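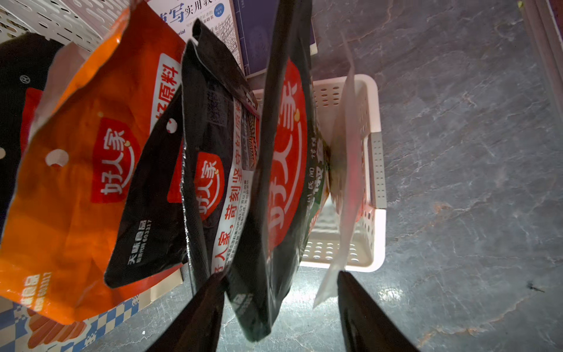 Wrist camera view, fingers open below the packet row. Basket on the right.

Notebook, packet picking, student project
May, started 14:10

Present: me, Kamran Zaidi until the break. Heidrun Fuchs came in for the last part to look at the labelling.

Aim for the session: get one packet out of a crowded row and lay it on clear worktop, without dragging its neighbour along. Same packets as before, same brand mostly (好人家), mixed colours. The course brief only asks for "flexible packaging, at least two types", so we are well inside it.

Setup

Arm base as marked on the bench tape. Gripper is the two-finger one with black fingers, original pads, no tape on them this time. Wrist camera bracket retightened before the start. Kamran found it had turned slightly and the old hand-eye calibration was off by enough to matter at the fingertips. Recalibrated with the 16-pose routine. Residual acceptable. Saved under the project name Huvdale, old file kept in the same folder with _old on the end. Please do not delete _old yet, the earlier logs need it.

Finger opening limited in software to stop the outer finger hitting the basket rim. Limit is in the config, not in the planner, so anyone who starts from the default config will not have it.

Approach speed set to 10 per cent for the first trials, 40 per cent later. Closing force left at the lowest setting.

Perception

Using the segmentation model from the Asard group's course folder, with our own fine tuning on 200 labelled images. Problems, in the order they came up:

1. Dark packets next to each other are merged into one mask. The logo panels are found separately and reliably, but the bodies run together. With a tall dark packet in front of another dark one the mask covers both, and the grasp point lands on the line between them. Gripping there means one finger either side of two half packets.

2. Silvery edges. The crinkled foil gives depth dropouts along the side seam. Filled with the median filter, which helps on flat parts and makes the seam worse. I turned the filter off for the seam region and used the colour mask alone.

3. Translucent white packet. Depth goes straight through to whatever is behind in places. The mask itself is fair when the packet hangs over the grey worktop and poor when it is over the white basket. White on white, with the oval holes of the basket showing up as texture. The model takes the holes for print.

4. Reflection on the worktop. There is a bright patch on the marble pattern from the ceiling light. It does not disturb the segmentation but auto exposure reacts to it, and the dark packets lose contrast. Fixed the exposure by hand. Value is in the config next to the finger limit.

5. Hanging holes. The orange packet has a round one near its left edge and the black flap over it has a smaller one near the top. I had hoped to use them as a cue for orientation. On the orange one it is detected every time. On the black one only at close range. Parked for now.

Text reading was tried as a way of telling packets apart and given up for this stage. The same slogan wording is on more than one of them, so a match on text alone does not say which packet it is. What does work is the colour of the body plus the position of the red logo panel. Heidrun suggested adding the stock code printed on the black flap (603317) as a negative label, as it is a company line and not a product name. Agreed, will do.

Grasping

First strategy was straight down from above, fingers either side of the top edge. Bad idea with this packing. The packets stand so close that there is no room for a finger between them, and the finger pushes the top edge over before it gets anywhere. The foil folds and the mask changes shape during the approach, at which point the planner stops with a lost target. Correct behaviour by the planner, no use to us.

Second strategy was to come in from the front, low, with the fingers open beneath the bottom of the target packet, then move up and close on the lower part. This suits the tall dark packet, whose lower end comes down between the two fingers. Clearance on the left finger is the smaller of the two. On the right the translucent packet leans down towards the finger and has to be avoided or accepted. We accepted it. It is thin and gives way.

Closing on the lower part also has the advantage that the contents are there. Higher up it is only foil and air, and the pads slide.

Trial notes, second strategy:

Trial A. Target tall dark packet. Closed correctly, lifted, slipped out on the lift. Pads too far apart at the end of travel, the packet being thinner than the value I had typed in. Typing error, mine.

Trial B. Same, corrected value. Lifted and held. Pulled the translucent packet up with it for a short way, then it dropped back. Placed on the worktop face up. Counted as success with contact.

Trial C. Same at 40 per cent speed. Lifted, placed, but the packet swung on the turn and landed with one corner on the basket rim. Add a pause after the lift before the arm turns.

Trial D. Target orange packet. Planner refused. The black flap lies over it and the overlap check says it is not the top item. Kamran wanted to switch the check off and try anyway. I said no, the report has to describe one set of rules.

Trial E. Target dark packet with the long white label. Closed on it and on the edge of the tall one in front. Opened again without lifting. This is the merged mask problem from above and not a grasp problem.

Stopped there. There were further attempts on the tall packet with Kamran at the keyboard, logged in his own file under Aretti. I have not copied them here.

Order of picking

Discussed over tea. At present the target is whichever mask has the highest confidence. That tends to be the orange one, on account of the colour, and it is one of the worst to start with. Better to score on overlap first and confidence second. Front packet, then the translucent one, then whatever is uncovered. Green packet is only a sliver from this side and should not be a candidate at all until something has been moved. A minimum visible area would deal with that. Kamran will write it.

Heidrun raised the question of whether we should let the gripper nudge packets apart before grasping. The Aebischer handout has a section on pushing as a preparation step. My view is that it is a good topic and too large for the time left. She will write half a page on it for the outlook section.

Background objects

The books and the slotted white rack behind the packets are inside the camera's view at this approach angle. The checked blue and white box at bottom left as well. The model gives the rack a low confidence packet mask now and then, and the book on the left once. I have set a work area polygon in the image so that anything along the top edge is ignored. The polygon is fixed to the start pose. If the start pose is changed, the polygon must be redrawn. It does not follow.

Do not tidy the background away. The assignment text says cluttered household surface, and the marking sheet has a line for it.

Faults and odds and ends

– Gripper controller dropped the connection once after a long idle. Reconnected by restarting the node. Same as in the earlier entries, cable still suspected. Label the spare cable.

– Emergency stop tested at the start, works.

– Image topic time stamps lag behind the joint states. Small at slow speed, visible at 40 per cent as an offset of the mask against the live picture. Must be sorted before any further speed tests. I would look at the USB hub first.

– Tiny dark speck on the worktop, lower right of the camera view, gets picked up by the contour step as an object. Size threshold raised. Wiping the worktop would also do it.

– Disk on the lab machine nearly full again. Raw bags from the first calibration can go, I have a copy.

To do before the next session

Kamran: overlap score, minimum area, pause after lift.
Heidrun: relabel the dark pairs as separate bodies, negative label for the stock code, half page on pushing.
Me: time stamps, write up strategy one and two for the report with the reasons why one was dropped, move the exposure and finger limit values into the shared config so that they are not only on my branch.

Open question for the supervisor: does a grasp that touches a neighbour but leaves it in the basket count as clean? The marking sheet says "without disturbing other items". Trial B depends on how that is read. I have asked by mail.

Arm parked, power off at the wall, 17:25.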